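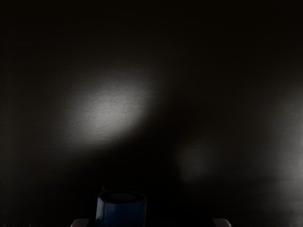

Drotow gripper build, bench check before power-up (January)

Emergency stop within reach: OK. Lovely firm click!
Fingertips level, screws snug: OK
Cable slack at full reach: OK, 265 mm spare
Speed cap set to 5%: OK, keep it there for first grabs
Supply fuse: CHANGE, Hanyu has spares
Simulated pick run first: yes, 500 goes, so pleased with this

Checked by Benedikt Camenzind

Briem Shared Workshop | Contact | Back to top
We use cookies. Accept / Settings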